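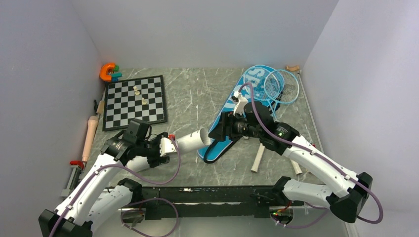

Fikeo is a method for training two-armed robots to handle objects on a cluttered work surface. It belongs to the family of imitation learning methods, in which a robot learns from recorded human demonstrations. The name is also used for the set of recordings released with the method.

Background

Most earlier work on two-armed handling used a clean surface holding only the objects needed for the task. Policies trained this way often failed when unrelated items were added. A common failure was reaching for the wrong object, and another was hitting something on the way to the right one. Fikeo was developed at the Lanenier laboratory to address both problems. The first report appeared in December, and a revised version with corrected tables was posted on March 13, 2025.

Method

Demonstrations are collected by teleoperation. The operator moves a pair of leader arms, and the robot's arms copy the motion. Before each recording the surface is laid out with a mix of tools, toys and sports equipment of very different sizes, most of which play no part in the task. The layout is changed between recordings, but the task instruction stays the same.

Training has two stages. In the first, the policy learns from all recordings at once. In the second, pairs of recordings that share an instruction but differ in layout are compared, and the policy is penalized when its planned motion changes for reasons unrelated to the target object. The authors call this step layout pairing. It adds about 6 hours to training and needs no extra labels.

Results

The released set contains 800 demonstrations. In the main test, each policy was run 100 times on layouts not used in training. The version with layout pairing completed more runs than the same network trained without it, and the gap was widest for tasks in which both arms work close together, such as passing a length of pipe from one gripper to the other. With only 500 demonstrations the advantage was smaller but still present.

Limitations

Clear plastic objects remain difficult, as do thin ones that lie flat. The method also assumes that the target is at least partly visible at the start - a fully buried object is not searched for. A later method, Catacutan, adds a search step but runs more slowly.

See also

Avetti (simulator)
Imitation learning
Teleoperation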